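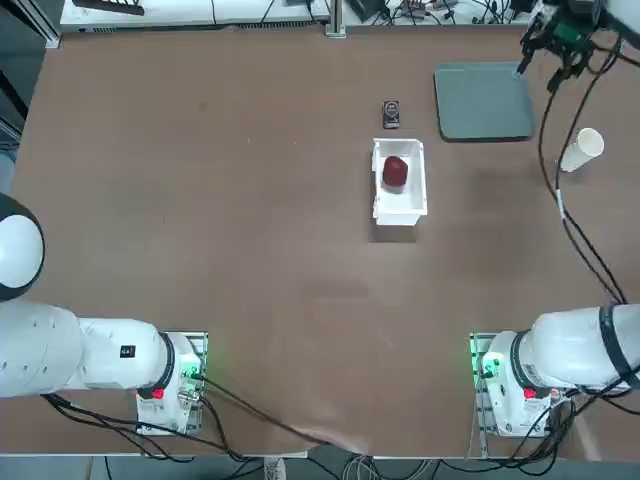
Comparing two parallel grippers on a shared table

Posted by Brenda Heywood, August 3, 2025

Our laboratory is required to recommend either the Sodico or the Adness gripper for a two-arm station. Both have been tried with fruit, cups and small boxes. May I ask which tests members consider a fair basis for comparison?

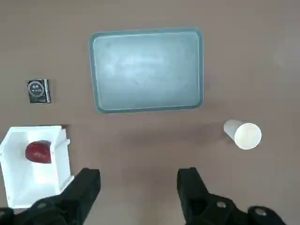
Leobardo Bautista

Finger geometry should be assessed before grip force. Wide, squared-off fingers of the kind you are using suit an apple, but a paper cup lying on its side is a harder target and should be scored separately. I would recommend 280 trials per gripper, with the objects moved between trials and the same controller settings throughout.
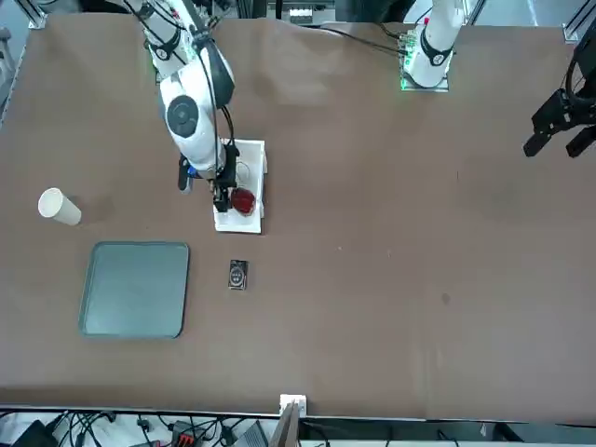
Please also record every failed approach, including those in which the fingers touch the wall of a container. Our April report on the Lachance unit omitted these and had to be reissued.

Qiuyue Cai

I used the Adness for 2 years. It was fine. Check the cable length before you order.

Sheldon Wong

I agree with Leobardo, although 280 trials may exceed your schedule. A fixed camera should be used in addition to the wrist camera, as the fingers can hide the point of contact.
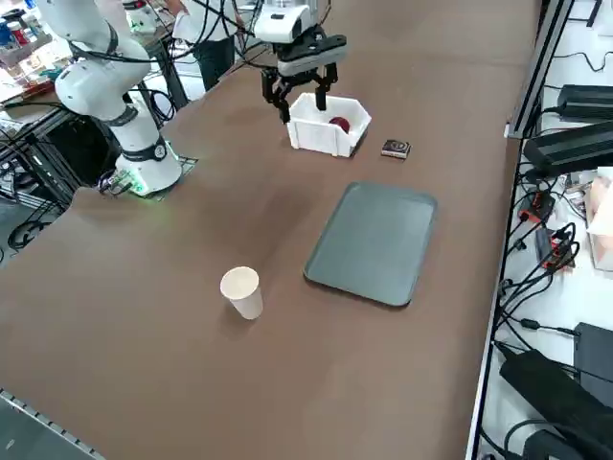

Keep both views at the same frame rate and have 3 people score the recordings independently. The scoring sheet we follow is in the Vikimico handbook, section 6.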